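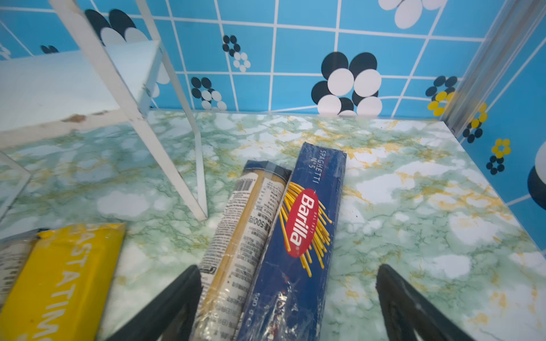
The Pasta Shelf, Before

Every November I clear out the kitchen at Narkwood, and every November I learn what kind of shopper I have been. This year the answer is long, thin and made of wheat. I own enough spaghetti to rewire the house.

The gallery goes in the order I gave up on things, starting with the counter.

1. The long stuff
Barilla No. 5, 500 g, still in its plastic. The long white-labeled package to its left keeps all its information in very small print, and I respect that. The yellow one says PASTATIMO in letters you could read from the street. I have bought all of these on the grounds that we were out.

2. The counter
Green and white marble, with yellow veins, by the roll. I put the contact paper down on a Sunday and spent 2 hours chasing a single bubble toward the wall. Folke Dahlgren, who has real stone in his kitchen, called it "very convincing from the hallway."

3. The shelf
White metal, thin legs, and a chip on the front edge of the board with a bit of brown in it. I have priced touch-up paint. I have also priced simply standing a jar there, and the jar is winning.

Still to come: the spice drawer, the lids with no pots, and whatever is in the Magnusson tin, which has not opened since we moved in.

Gallery 18, Kitchen. Next: Gallery 19, Under the Sink. Comments are open, and recipes for long pasta are welcome.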